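From: Bastien Deschamps
Date: 12/9/22
Subject: Re: [konano-dev] pose dropouts on right-hand tracker during contact

On the dropouts in the last Trurden batch, somebody wrote:

> We see the right gripper pose vanish for a few frames at a time,
> nearly always once the fingers have closed on something. The left
> is fine. I have tried raising the detector threshold and it makes
> no difference. Is this exposure, or is the filter throwing good
> detections away? If it is the filter I would like a flag to turn
> the gate off, as we are losing whole episodes at the segmenter.

It is the filter. I replayed the batch with the gate logging switched on and the raw detections are there for most of the missing frames. They are being rejected on innovation. Exposure plays a part in a few episodes near the window, but those fail on both hands and are easy to tell apart.

The cause is the process model. Konano assumes constant velocity for each marker cube, with the noise tuned on free motion. When the fingers meet a fixed object the hand stops quickly, the prediction runs on, and the next good measurement lands outside the gate. After 6 rejections in a row the track is dropped and has to start again from two clean faces.

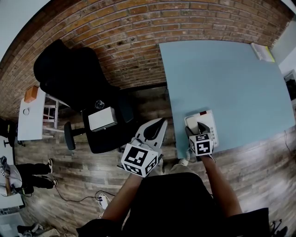

Cube tracking is done per hand and the two filters share nothing except the head pose. That was a deliberate choice in the first version and I would keep it, but it means a bad head pose shows up as motion in both hands and contact shows up in one. Desk phone episodes are a good test of the second case: the right fingers are closed on the handset while it sits on the cradle, the left jaw is open and empty, and each cube shows its square codes to the head camera. Detection has plenty to work with there, so any gap in the right track has to be blamed on what comes after it.

I would not add a flag to turn the gate off. Dirnov did that in their fork and got flipped poses in the output, where the solver picks the wrong one of the two solutions for a single face. The gate is the only thing that catches those at present. A flip looks like a large rotation with hardly any translation, and a contact stop looks like the opposite, so the two can be separated.

Proposed change, on branch contact-gate:

- split the gate into a translation test and a rotation test
- widen the translation test when gripper width has stopped changing and the close command is still held
- leave the rotation test as it is
- on re-entry, keep the old velocity for one frame only, then zero it

Gripper width comes in at a lower rate than the images, so it is interpolated on the image timestamps before the test. If the width stream is missing, the old behaviour applies and a warning is written once per episode.

I ran it over 500 episodes from the Phuthong set. Dropped right-hand tracks went from 90 to 21. What remains is mostly true occlusion, where the forearm or the object covers the cube, and no gate setting will help with that. The segmenter should mark those spans as invalid and keep the rest of the episode. At the moment it discards everything after the first gap, and I regard that as a separate bug.

Two things I have not checked: the effect on slow pulls, such as drawers, where the hand never fully stops, and whether the wider test lets through stale detections when the image queue backs up. If you have drawer episodes with raw detections saved, please send me the path.

The branch rebases cleanly on main. The config keys have changed name, so old tuning files will be refused at load. Run the migrate script on them first.

Bastien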